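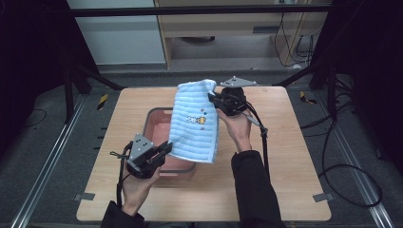
4. Discussion

4.1 Timing of the tablet and the morning cup of tea

We were delighted by how clearly the diaries spoke on this point. Iron is taken up mainly in the first part of the small bowel, and the compounds in black tea that give it its dry, slightly bitter taste will bind to iron there and keep much of it from being absorbed. This has been known for a long time from single-meal studies. What we wanted to see was how it plays out in ordinary kitchens, among people who have drunk tea with breakfast all their lives and have no great wish to stop.

Of the 80 adults who began the study at the Holtidska and Julville surgeries, 6 left before the second blood test (Section 3.1). Those who stayed kept a paper diary for 8 weeks, noting when they took the tablet and what they drank near it. The entries are wonderfully frank. One woman in the Julville group wrote "tea first, sorry" on so many mornings that she shortened it to "TFS" and carried on using it to the end.

The people who moved their tea to mid-morning had, as a group, a larger rise in ferritin than those who kept the two together. We had expected a difference, but we had not expected it to show so early, and it was still there when we left out the people who had started with the lowest stores. Ó Gríofa saw the same direction of change in a smaller group using coffee, and it is exciting to find the two sets of results sitting so comfortably side by side. We would still be careful here. People chose for themselves when to drink their tea, and those who were willing to change one habit may well have changed others, such as what they ate with the tablet.

4.2 Daily or every other day

A dose of iron prompts the liver to release more hepcidin, the hormone that slows further uptake from the gut. The level stays raised for a day or so, and a second tablet taken in that window may be absorbed less well. Taking the tablet on alternate days gives the hormone time to fall again. It is a lovely piece of physiology, and it fits what our participants told us about their stomachs: constipation and nausea were both written down less often in the alternate-day group.

Missed doses were the price. Several people lost track of which day they were on, most often after a weekend, and 5 of them asked to go back to a daily tablet for that reason alone. The Plustska reminder card, which has the tablet days printed in a darker colour, was brought in after the first November clinic and we cannot separate its effect from that of simple practice.

Figure 5. Light blue towel and two hand-held grippers above a square wooden tabletop.

4.3 Limits

Ferritin goes up with infection and inflammation as well as with iron stores, and the study ran through the season of coughs and colds. We measured C-reactive protein at both visits, which helps, though it will not catch every case. The diaries were all read by one of us (Zohreh Rezaei), and a second reader would have been useful for the entries on stomach upset, where the wording varied a great deal. Tea strength was not recorded at all. We would love to see that done properly in the next round, along with brewing time and whether milk was added.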